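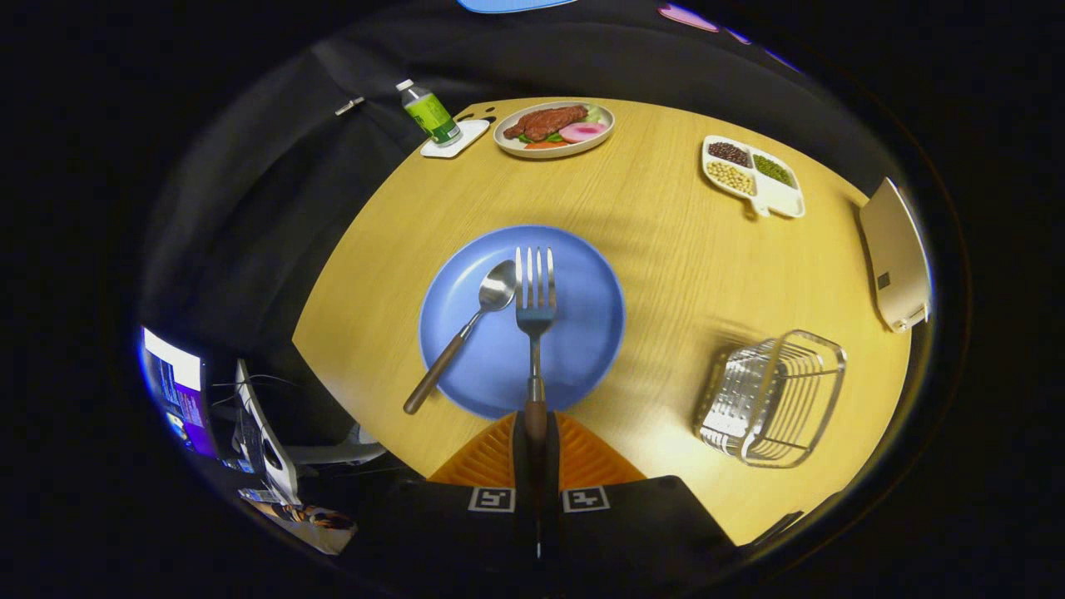

Fork and blue plate on a light wooden table, black cloth behind.

Cleaning a lens, quick version

Do this Thursday night, before a weekend shoot. Takes 7 minutes once you've got the kit out.

You need: a rocket blower, soft brush, microfibre cloth (clean!!), lens fluid. I use the Weratum stuff, 200 ml bottle, lasts ages.

1. Lens off the body, rear cap on. Body cap on too.
2. Hold it front element down. Blow. Then blow again.
3. Brush whats left, very light, from the middle out.
4. One drop of fluid on the cloth. Never straight on the glass, it creeps in round the edge.
5. Wipe in circles, centre to rim. No pressing.
6. Dry corner of the cloth, same again.
7. Check under a desk lamp, tilted. Smears? Back to step 4.

Rear element: blower only unless there's a fingerprint on it. Contacts, dry cloth, done.

Don't use your T-shirt. Don't use kitchen roll. Canned air is out aswell, it can spit.

Filter stuck? Rubber band round the rim and twist gently. Worked on my 57mm Novandale, which had been jammed on since December.

Fungus inside (looks like threads) is a repair shop job.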